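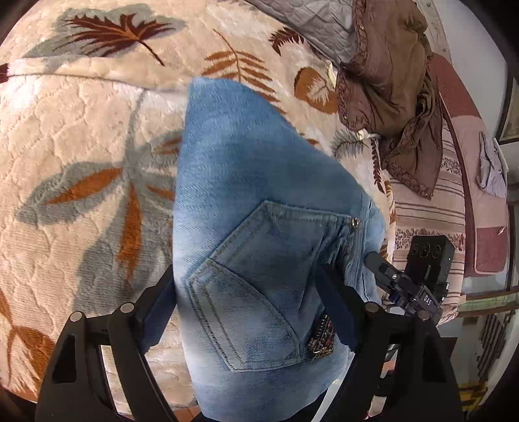
How often do owners wash a pair of jeans? In the households we surveyed, the median was once every nine wears, with plain pairs washed sooner than decorated ones.

3.2 Wear and washing intervals

Wearing diaries were kept by 200 adults in Flarnerau and Bangera over 90 days, beginning in February. Each entry recorded the garment, the hours worn and the reason for washing, if it was washed. After incomplete entries had been removed, 1,156 wears remained, of which 793 concerned garments without trim. The coding scheme was drawn up by Csenge Halász and tested on a small set of diaries before use.

Figure 3. Folded denim jeans, back pocket uppermost, with double rows of tan topstitching and dark sequins and beading beside the pocket. Garments with trim of this type were coded as decorated.

Visible soiling was the reason most often given for washing, followed by smell and loss of shape. The order was the same in both towns. Diarists who dried their clothes outdoors reported shorter intervals than those who dried them indoors, and the difference remained when household size was taken into account. Hours worn proved a poor guide to washing — a pair worn for a single evening was sometimes washed the next morning, while pairs used for gardening were often left for weeks.

Owners of decorated garments gave fear of damage as a reason for delay. Several turned the garment inside out or washed it by hand, and these cases were kept apart from machine washes in the Drastivura coding sheet. Spot cleaning was not counted as a wash. Airing was recorded only when it lasted overnight.

Two limits apply. Diaries rely on the owner's own judgement of soiling, which was not checked, and the period did not include the summer months. The effect of season on the interval is taken up in Section 4.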